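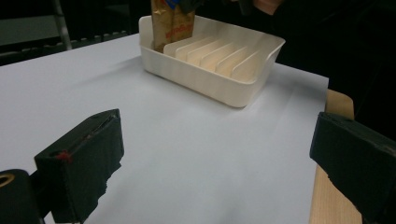
I have never trusted drawer organizers. My cousin Talha swears by them and has given me 4 over the years, and every one ended up holding batteries and soy sauce packets in no order at all.

So when the snack rack went up on the Balenano site with a line about "calmer mornings," I rolled my eyes and then bought it. White plastic, low walls, a row of ribs with narrow slots between them. You stand each snack upright in a slot and supposedly you can see what you've got left. My mornings are not ruined by snacks lying down, but fine.

I put paper over the table and gave it a try. A flat wrapped bar goes in well enough if the bottom edge gets behind the rib. Anything puffy is another story. A bag of chips sits on top of the ribs like a cat on a radiator, and the little raisin boxes are too fat for one slot and won't straddle two.

The slots run at a slant, too. The page says this makes things "easier to grab." Easier than what? I reached into the old shoebox for years without an injury.

Imad says I should give it until December before I complain. He also says the shoebox was disgusting, and he has a point, there were crumbs in there older than the car.

For now it stays on the shelf by the kettle, bars only. The chips are back in the shoebox, which I did wipe out. If anyone has found a rack that can handle a bag of pretzels, leave a comment, but I'll want proof.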